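Re: [photo-list] Scanning old negatives, banding in the skies

Narendra, thanks for the test files. I had a look at them on Saturday.
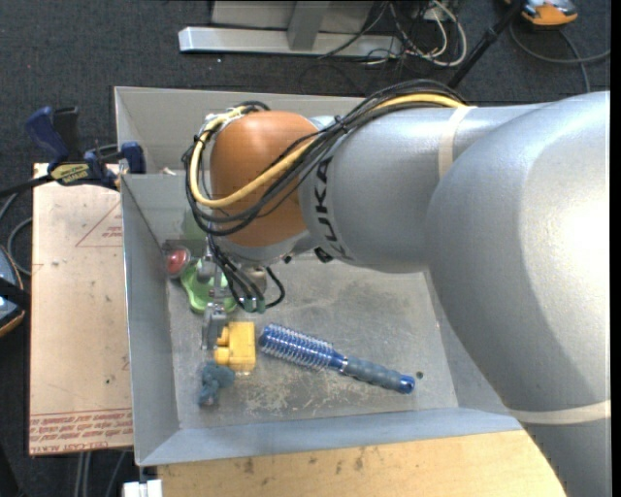 I don't think the banding comes from the scanner. I opened the harbour negative from Strand at full size and the raw scan is smooth right up to the top corner. The steps in the sky only show in your edited copy, after the curves layer. My guess is that the file was turned into 8 bit somewhere before you did the curves. Could you check what the export setting says in Prerno? On my copy it went back to 8 bit after the January update and I had to set it to 16 again.

Narendra Semwal wrote:
> I have been working through my father-in-law's negatives,
> around 400 of them, mostly coast and hills. The skies come out
> in visible steps when I darken them. Kerstin thought the
> scanner lamp might be going. Should I scan at a higher
> resolution? I am at 2400 now and each frame takes seven
> minutes already.

I would leave the resolution alone. It won't help with the steps, and those films don't hold much more detail than you are getting — the grain is already sharp in the rooftops. If you want to rule out the lamp, scan the clear strip between two frames, turn it round and scan it again. If the uneven part stays on the same side of the scan, it's the scanner.

Two smaller things. Frame 2528 is flipped left to right, you can tell from the shop sign. And the Prindodport ones have a blue cast in the shadows that I would take out before touching the contrast.

Jonatan asked off list about holders. I use the old Zavix one with the bent corner and it still keeps the film flat enough.

Birutė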